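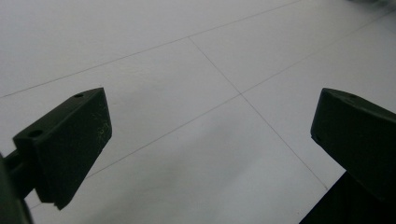
Última modificação desta página: 15 de dezembro de 2023

Imprimir | Enviar por e-mail | 4 comentários | 70 partilhas

3.2 Recolha das demonstrações

Figura 2. Vista a partir da câmara do dispositivo manual Undine, com os dois dedos afastados e o pavimento de ladrilho branco ao fundo.

As demonstrações foram obtidas por dois métodos. No primeiro, o operador segura diretamente o dispositivo manual Undine (Figura 2) e executa a tarefa com o próprio braço. No segundo, o mesmo operador comanda o manipulador Golob à distância, por meio de um braço mestre de cinemática equivalente. O conjunto final compreende 422 demonstrações, todas registadas no laboratório de Illberg durante o mês de novembro.

A geometria dos dedos é idêntica nos dois métodos, o que permite transferir as trajetórias sem correção do ponto de contacto. A câmara está fixa em relação ao corpo da garra e mantém as duas pontas no campo de visão quando estas se encontram afastadas. A abertura é estimada a partir da posição das pontas na imagem — não foi instalado codificador na articulação — e o valor obtido é filtrado antes de ser associado à pose.

A pose do dispositivo é calculada por odometria visual-inercial. O pavimento levantou dificuldades próprias. Uma superfície clara e mate, com juntas finas e de baixo contraste, oferece poucos pontos característicos, e os cruzamentos entre ladrilhos repetem-se com aspeto quase igual. Nos troços em que a câmara aponta apenas para o chão, a estimativa depende sobretudo da unidade inercial e a deriva aumenta. A sombra projetada entre os dedos agrava o problema, dado que acompanha o movimento da garra e pode ser seguida erradamente como elemento estático. Aplicou-se por isso uma máscara fixa às regiões ocupadas pelos dedos e uma máscara adaptativa à zona de sombra.

Cada sessão começa com uma passagem de mapeamento, em que o operador percorre lentamente a área de trabalho sem tocar em qualquer objeto. Segue-se a execução da tarefa de recolha e deposição. Foram rejeitadas as sequências com perda de localização superior a 2 segundos, bem como aquelas em que as pontas saíam do campo de visão durante a preensão. As interrupções mais curtas foram interpoladas.

Na teleoperação, a latência da ligação e a ausência de retorno de força conduziram a movimentos mais lentos e a pausas frequentes antes do contacto. Estas pausas não foram removidas. Uma versão preliminar do conjunto, em que tinham sido eliminadas automaticamente, produziu políticas com aproximação demasiado rápida ao objeto — efeito já observado por Muñoz e Zamani na plataforma Madari.

A anotação do início e do fim de cada preensão foi feita por I. Munshi e revista por V. Pešek. Os casos de desacordo foram decididos por L. Chang com base no sinal de abertura não filtrado.

3.3 Pré-processamento

As imagens foram retificadas e sincronizadas com a pose pela marca temporal do sensor inercial.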